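We use cookies to remember your reading position. Accept | Manage settings

Chapter 5
Planning and Budgeting for Gripping Equipment 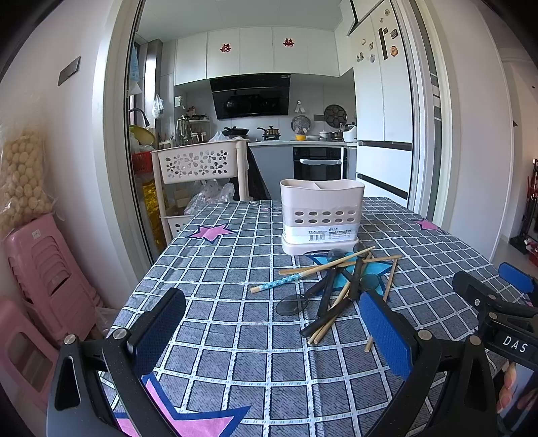 What should a first equipment budget cover besides the purchase price?
It should cover spare contact parts, mounting hardware, operator training, storage, and the hours needed to bring the equipment into service.

Purchase price is the figure most often quoted and the one least useful for planning. A parallel gripper bought for household sorting tasks will wear at the pads well before it wears at the joints. The budget therefore separates durable items (jaws, mounts, housings) from consumable items (pads, fasteners, cables), and each class gets its own line.

Consider the Hornemine plan used throughout this chapter. The site ordered 5 hand-held units from Vorside and set aside 60 replacement pads for the first year. The quoted total was $1068 per unit, with a further $100 per unit held for repairs. Delivery was set for December.

Task objects also belong in the plan. Chopsticks, suction discs, and a utensil holder cost little, but thin sticks in a crossed pile place different demands on a jaw than a flat disc does. Jaw opening and pad texture should be specified against the thinnest and widest objects on the task list.

Section 5.1 defines the cost classes. Section 5.2 applies them to a purchase at Pacheco, where units were leased.

14 shares | 2 comments

Related chapters
Leasing Versus Purchase: The Pacheco Worksheets
Spare Parts Schedules
Flirnness Case Study: Replacing a Mixed Fleet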